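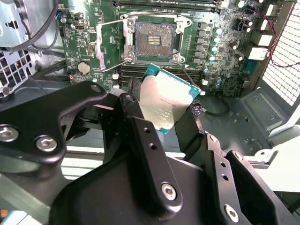 Cell 2, wrist camera. CPU in the fingers, load plate up, socket open.

25 February 2020

Equipment plan for the board cell, second pass. Declan Dunstan wants a list he can take to Stodatstead before the quarter closes, so this is mostly money and lead times. Technical notes only where they change a line on the list.

Fingers. Current set is the black anodized pair, one with a stepped profile. They hold the chip by its edges, but the contact area is small and the pitch angle is hard to set the same way twice. Two options:

1. Re-machine the tips in house. Cost is shop time plus a block of PEEK. Gets us a shallow ledge for the substrate edge.
2. Buy the Macedo parallel set with swappable pads. 1,000 per set at the quoted price, pads extra. Lead time 17 working days.

I prefer option 2 for the production cell and option 1 for this one. Pads are a consumable and should be budgeted that way. Last year they were charged to capital and we had to argue for each reorder.

Force sensing. Nothing at the wrist now except motor current, and current is too coarse for a land-grid socket. A bent contact means a scrapped board. Cistley has a six-axis unit that fits our flange with an adapter plate. Hitach has a cheaper single-axis one. Single-axis covers the vertical set-down but tells us nothing about side load when a corner catches on the socket wall. Asked both for loan units. Cistley said yes, four weeks, we pay freight. No answer from Hitach yet.

Put the six-axis on the list as required, single-axis as fallback. If the fallback is what gets approved, the placement speed in the proposal has to come down and the throughput table needs redoing.

Camera. The wrist view is good enough to find the socket and the load plate. With a chip in the fingers, the chip and the finger bodies cover part of the lower memory slots, so the slots can't be used as a reference on final approach. Cooler mounting holes at the corners of the bracket are a better datum. A second fixed camera over the chassis would also solve it – one more mount, one more cable, one more calibration. Listed as optional. Will try the corner holes first.

Fixturing. The chassis sits on the tabletop. Fine for development, no good for a quote. Need a plate with locating pins and two toggle clamps. Drawing is started. Machine shop wants the material ordered by us.

Loose cables in the case are a planning item too. There is a thin one running down past the socket bracket and another across the chassis floor. The path planner has no model of either. Options are a dressing step by hand before the case enters the cell, or a wider keep-out on that side. Hand step costs labor per unit, keep-out costs reach. I would budget the hand step and a box of clips.

Sacrificial parts. Boards and CPUs for testing should be their own line. Asked purchasing for 21 used boards of the same model and got a price on 11. Take the 11 now and reorder when the sensor is in. Dead CPUs are fine for placement trials as long as the lids and substrates are undamaged.

Not on the list: second arm, conveyor, anything for memory insertion. Those belong in the December plan with the rest of the line.

Order of purchase if the money comes in parts: force sensor, fixture plate, used boards, Macedo fingers, second camera.

To do
– adapter plate drawing to Cistley, with flange bolt pattern
– chase Hitach on the loan unit
– get pad life figure from Macedo in writing
– split pads and clips into the consumables sheet
– send Declan the table without the optional items, then the one with them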